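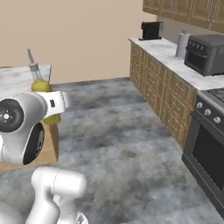
Food in the Home: Unit 4 Handout
Ripening and Storing Fruit

Paklow Evening College
Instructor: Libor Kadlec
Updated September 26, 2023

8 comments | 1,314 shares

Bring this handout to both sessions on fruit. The first session covers sections 1 to 4. We will do the rest in the second session, along with the tasting.

1. What ripening is

A fruit goes through three stages that matter to us: growth, ripening and breakdown. Growth happens on the plant. During ripening the fruit changes in several ways at about the same time. Starch may turn to sugar. Acids usually drop. The material that holds the cell walls together, mainly pectin, starts to dissolve, and the flesh gets softer. Green color fades as chlorophyll breaks down, and yellow or red may show through or develop. The smell gets stronger.

These changes do not all run at the same speed. A pear can be sweet enough while it is still too firm to enjoy. A peach picked too early can soften and still taste of very little. Softness and ripeness are related, but they should be judged separately.

Breakdown follows ripening and there is no sharp line between the two. The flesh goes mealy or watery, the skin tears easily, and molds and yeasts get in through any damage.

2. Two groups of fruit

For storage purposes, fruit is usually put in one of two groups.

Climacteric fruit can go on ripening after it is picked, as long as it was mature when it came off the plant. Breathing (respiration) rises as the fruit ripens, and so does the output of ethylene gas. Apples, pears, bananas, peaches, plums, apricots, avocados, mangoes and tomatoes belong here.

Non-climacteric fruit does not ripen in any useful way after picking. It may change color or lose some water, but it will not get much sweeter. Oranges, lemons, grapes, cherries, strawberries and pineapples belong here. Buy these ready to eat.

A few fruits are hard to place. Melons differ by type, and textbooks do not always agree on figs. For the written test you only need the fruits listed above.

3. Ethylene

Ethylene is a simple gas made by plants. In climacteric fruit a small amount sets off ripening, and the ripening fruit then makes more of it. This is why one very ripe banana in a bowl can bring the others along faster than you would like.

Closing fruit in a paper bag holds some of the gas near it. The paper still lets moisture out. A sealed plastic bag also holds the gas, but water collects on the inside and mold follows.

Damaged fruit makes more ethylene than sound fruit. Take bruised pieces out of the bowl and use them first.

Some vegetables react badly to ethylene even though they make very little. Broccoli turns yellow, lettuce gets brown spots, and carrots can become bitter. Keep them away from apples and pears.

4. Temperature

Cold slows respiration, ethylene production and the growth of most molds. It is the main tool we have at home. It also causes damage if it is used on the wrong fruit.

Chilling injury is damage from temperatures that are low but above freezing. It mostly affects fruit from warm places. Banana skin turns gray or black in the refrigerator. A hard mango may never ripen properly after a few days in the cold. Tomatoes lose flavor.

Apples, pears, grapes, cherries and berries stand the cold well. Peaches and plums should be ripened first and then chilled. If they are chilled hard, the flesh can turn dry and woolly.

5. Pears as a worked case

Pears are useful for teaching because most European types are picked mature but firm. Left on the tree until soft, many of them ripen from the center out and are brown at the core by the time the outside feels ready. They also develop gritty cells.

Many winter pears need a period of cold before they will ripen evenly. Growers and packers normally take care of this. If you pick from your own tree in October, you may have to do it yourself in the refrigerator. Summer types such as Bartlett need little or no chilling.

After that, the steps at home are short:

Keep firm pears at room temperature, out of direct sun.
Do not stack them. The weight marks the ones at the bottom.
Press gently near the stem once a day.
When the neck gives a little, eat the pear or move it to the refrigerator.
Use refrigerated ripe pears within a few days.

Color is a fair guide for Bartlett, which goes from green to yellow. It is a poor guide for Anjou and Bosc, which change very little - the neck test works for all of them.

Asian pears are different. They are eaten crisp and are ready when sold.

6. Washing and counter storage

Wash fruit just before eating it. Water left on the skin, above all on berries and grapes, shortens storage life. Plain running water and clean hands are enough for most fruit. Soap is not recommended, as it can be absorbed and is not meant to be eaten. Scrub melons with a clean brush before cutting, so the knife does not carry dirt from the rind into the flesh.

Fruit kept on a counter should be away from the stove, the dishwasher vent and any sunny window. Stone counters feel cool to the hand, but fruit resting on them will end up at the temperature of the room like everything else. Lemon juice and vinegar can etch marble, so cut fruit on a board. Store cleaning sprays somewhere other than the fruit area.

Cut fruit goes in the refrigerator in a covered container. If it has been out for more than two hours, throw it away. In very hot weather the limit is one hour.

7. Browning

Cut apples and pears turn brown when enzymes in the flesh meet oxygen. Acid slows the reaction. A bowl of cold water with a spoonful of lemon juice is enough for a few minutes of holding time. Heat stops the enzymes altogether, which is why poached pears keep their color. Browning of this kind changes the look more than the safety.

8. Practical exercise

You will need 600 grams of firm pears, all one type, and two paper bags. Divide the pears into three groups of similar size. Put one group in a bag by itself, one in a bag with a ripe banana, and leave one group open on a plate. Keep all three in the same room.

Check the necks every day at the same hour and write down what you find. Use the words firm, slight give, soft and overripe, so that we can compare results across the class. Stop when the first group reaches overripe. Note any mold, the room temperature if you have a thermometer, and the type of pear on the label.

Hand in one page. A table is fine. Late pages will be accepted until the second session begins.

Terms to know for the test: respiration, climacteric, ethylene, chilling injury, pectin, enzymatic browning.

Unit 5 covers roots and tubers. Read the section on potatoes before class.

This site uses cookies to remember your settings. Accept | Manage choices

Contact the course office | © 2023 Paklow Evening College | Back to top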